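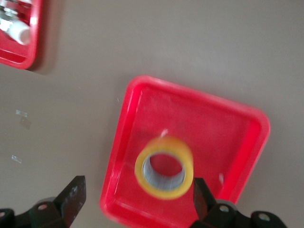

Keeping a Houseful of Books in Decent Shape

I buy short story collections the way other people buy potato chips, and most of mine come used. That means yellowed pages, mystery smells and the occasional squashed spider at page 100. Over the years I've worked out a few habits that keep the shelves from turning into a swamp, and since my sister-in-law keeps calling me with the same questions, I'm putting them all down in one place.

Musty paperbacks first, because that's what everybody asks about. Stand the book up with the pages fanned open in a big lidded tub, and set an open bowl of baking soda next to it (next to it, please, never sprinkled inside — I did that once with a book of fairy tales and I was still shaking out grit at Christmas). Close the lid and leave it for 7 days. Sniff. If it's still funky, put in fresh baking soda and go another week. A book with live, fuzzy mold on it is a different problem, and I don't bring those indoors at all.

Sticker goo! Warm the price sticker with a hair dryer on low, then peel slowly from one corner. Whatever stays behind on a glossy cover usually rolls off under a plain white eraser. On a matte cover go gently and try a tiny spot near the spine, since some of them turn shiny when you rub.

Pencil notes come out with that same eraser, working from the gutter toward the outside edge so you don't crumple the page. I leave the good ones in. My copy of a thin little collection from Mudgway Press has somebody's arguments with the author all down the margins and I like them better than two of the stories.

Loose page? Use a very thin line of PVA glue along the inner edge, brushed on with a toothpick. Slide the page in, tuck a strip of wax paper on each side, close the book and stack something heavy on top overnight. Skip clear household tape. It goes brown and brittle and takes the print with it.

For shelves, I pull everything out an inch from the wall so air can get behind, and I don't pack the rows tight. You want to be able to grab a book by its middle, with a finger on each side, instead of yanking at the top of the spine. Big art books lie flat. Mine are in stacks of three or four, and the bottom one is always the one I want.

Dusting happens every January, when I'm stuck inside anyway. Hold the book shut, tip the spine up a little, and brush the top edge away from you with a soft, clean paintbrush. I did 200 of them last winter over a lot of coffee and got sidetracked rereading at least 8.

One more for bathtub readers: if a book gets soaked, put paper towels between every few pages, change them as they get wet, and keep a fan going in the room but pointed away from the book. It'll dry wavy. A few days under a stack of dictionaries helps some.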